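Setting Up a White Surround on a Dark Tabletop for Small Parts Photography

Filed under: Workshop notes
Written by Nazanin Ghaffari, checked by Obadia Kimaro

These instructions cover the surround used for catalog shots of small hardware at the Hidville bench. The same setup works for hinges, knobs, buttons, coins, and anything else that fits on a square card. Camera settings are in the separate Olar notes and are not repeated.

What you need

White panels, stiff enough to stand without bowing
A roll of beige masking tape, or narrow strips of folded card
A square card, pale yellow or cream, matte, 205 mm on a side
A flat table with clear space on all sides of the surround
A soft brush and a dry lint-free cloth
A steel square

Panel height matters less than panel width. Ours are 40 cm high. A lower panel lets the ceiling into the reflection of any curved metal part, and a dark ceiling will print as a black band along the top of the part.

Step 1. Clear and wipe the table

Remove everything from the area, including cable ties and loose labels. Brush first, then wipe. Wiping first drags grit across the surface, and a glossy top will show every pass of it.

Step 2. Stand the rear panels

Place the two rear panels edge to edge and open them to an obtuse angle. A right angle puts a hard shadow line directly behind the part. Set the angle by eye, then check that both bottom edges sit flat on the table. If one edge rocks, turn the panel end for end before reaching for a shim.

Step 3. Close the seam

Run the tape or card strip down the full height of the seam, starting from the top. Press with a fingertip, not a tool. The seam must be closed to the table, because light leaking through near the base lands at the same height as the part. A beige strip reads as slightly warm in the final image and can be neutralized in editing. A bright white strip tends to glare. 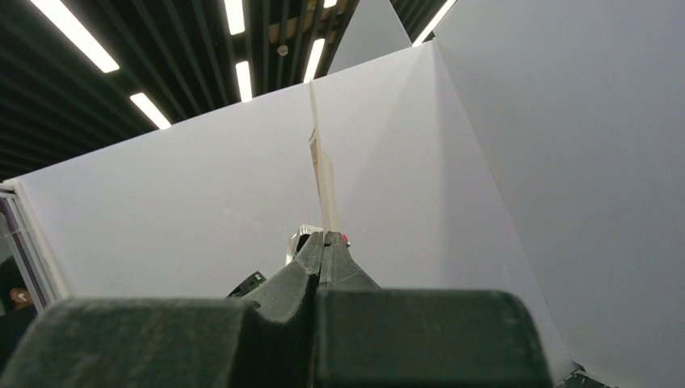

Can the seam be taped from the outside only?
Outside tape holds the panels together but leaves the gap showing on the inner face, and polished metal will pick it up as a thin dark line. If the surround has to come apart every day, tape the outside for strength and lay a folded card strip over the inside of the seam.

Step 4. Add the side panel

Angle the side panel toward the working area until it throws light back onto the shaded side of the part. It will look grayer than the rear panels at this stage. Leave it that way. Matching the brightness of all the panels removes the gradient that makes a round surface look round.

Side panels are not taped. They are moved for nearly every part, and tape residue collects dust along the edge.

Step 5. Place the card

The card separates the part from the table pattern. A marble-like top with white veins is a poor background for anything with fine edges, as a vein running behind a thread or a tooth is easily mistaken for part of it. Put the card down flat and slide it into position with light pressure at its lower edge.

Card weight should be 400 gsm. Thinner stock curls in a dry room, and a curled card casts a shadow under its own rim. Coated stock should be avoided.
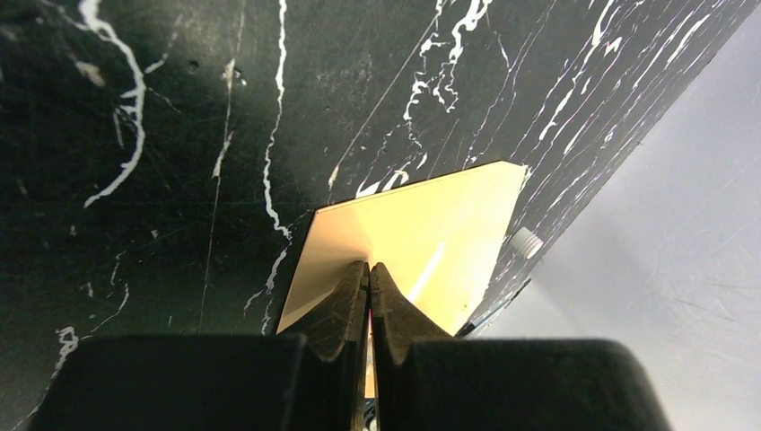 Rotate the card until its near edge is parallel to the front of the camera. Aligning it to the table edge is a common mistake, as the camera is rarely square to the table. Once it is set, mark two adjacent corners on the table with small pieces of tape so that the card can be lifted for cleaning and returned to the same position.

Inspect the card for specks before placing a part. Brush them off. Rubbing works the dust into a matte surface and leaves a shiny patch that cannot be removed.

Step 6. Place the part and check reflections

Set the part at the middle of the card. Lower your head to lens height and look for the following:

The seam strip reflected in the part. Rotate the part a few degrees.
A dark band along the upper rim. Raise the rear panels or move the part closer to them.
A bright diagonal streak across the card. Move the lamp, then recheck the side panel.

Oduor Kaijage keeps the Waweru parts in tray order and shoots them without moving the rear panels. At that pace a set of 86 parts takes him until Friday noon.

Storage

Stack the panels flat with paper between the faces. Keep cards in a closed envelope and replace any with a dented corner. Spare cards are in the Kuvska drawer, second from the bottom.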